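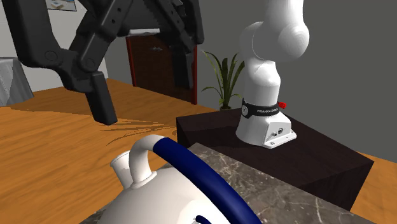 How Is Cider Vinegar Made?

The Nenden Museum of Food and Drink: pages for younger readers

Vinegar begins as fruit juice. At the Wesgate Works, the juice comes from apples picked in the autumn. The apples are washed, chopped and pressed until the juice runs out.

Next, yeast is added. Yeast is a living thing, too small to see without a microscope. It feeds on the sugar in the juice and turns it into alcohol. This change is called fermentation. The drink made at this stage is cider, and it is for adults only.

A second change then takes place. Tiny living things called bacteria use oxygen from the air to turn the alcohol into acid. The acid gives vinegar its sharp taste and strong smell.

At Wesgate the vinegar rests in barrels for 6 months before it is filtered and bottled. The cellar holds 53 barrels.

Words to know
Ferment: to change sugar into alcohol with the help of yeast.
Filter: to pass a liquid through something that catches the solid bits.

Text by Sawsan Kanaan, Learning Department. School visits last 60 minutes and must be booked by a teacher.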